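Diary, February, the bench budget

Quotes day. I had the morning set aside for the equipment plan and got most of it done, which is better than the last two goes at it.

Started with the arms. Lazaridis came back with a price on a second pair and it is higher than what we paid for the first. The Gunela quote is cheaper but leaves out the gripper fingers, the wrist cameras and the cabling, and by the time I added those the gap had nearly closed. Freight from either one is extra. I put both in the spreadsheet in separate columns and left the decision for later.

Then consumables. Last year I budgeted nothing for the things the arms handle and paid for it all out of petty cash, so this year they get their own line.

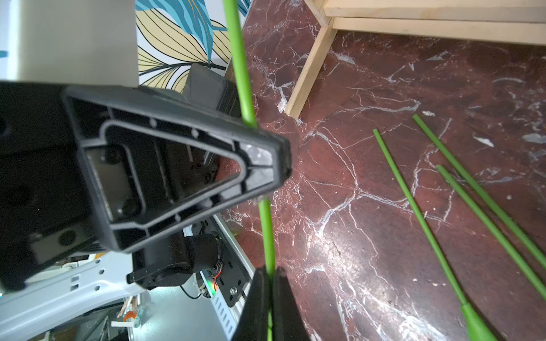 How much should go to props and small parts? I settled on 200 dollars a month, reviewed after three months, with anything left over carried to the next quarter.

Coffee at 11. Rang Alton about the aluminium extrusion for the second enclosure and was on hold a long time. They can cut to length but not drill, so the drilling is on us. Lead time is 7 working days. I also asked about a bulk price on brackets and they said to send an email, so I sent one.

Had a look at the current bench while I was at it. We run both arms on flower sticks and on the tulips with the clip hanger, and I want the second bench set up the same way so the work can move across without changing anything. That means the same rail along the front and the same three walls. 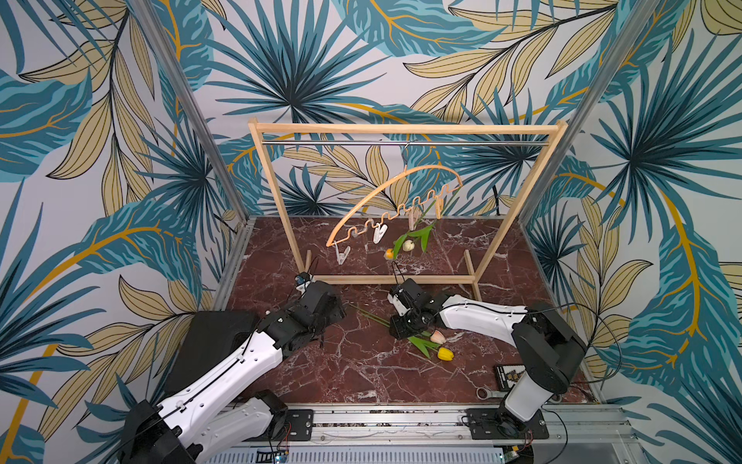
The second bench also needs its own power. The electrician wants to see the board before he gives a figure, and I can't close the plan without it. I put 3000 in as a placeholder for power, extrusion and mounting plates together. It may be low. The floor stays as it is.

Spare servos next. I had been treating them as repairs, but a dead one stops an arm until the replacement turns up, and the wait was the worst part of last winter. Two spares per bench on the shelf from now on. Fingers the same, a full set for each arm, printed here if the printer is free and bought from Estmont if it isn't. 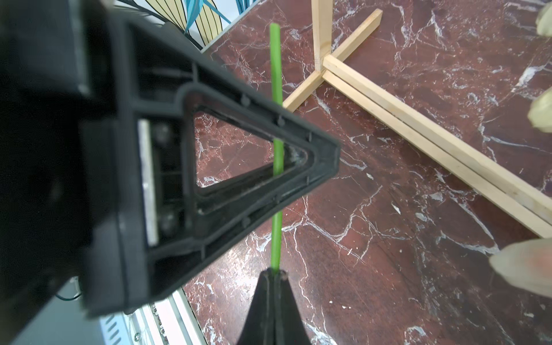
Estmont's minimum order is annoying. I could fill it out with cable ties and screws, which we always need anyway, so I've made a list and stuck it inside the cupboard door. Also need to ask whether they will hold the price until the end of the financial year.

Left to do: electrician, reply from Alton, and a proper comparison of the two warranties. Gunela's covers the motors but I couldn't find a word about the controller boards. Will read the fine print tomorrow. Home by six, leftover curry.

Contact | Copyright, all entries the author's own | Back to top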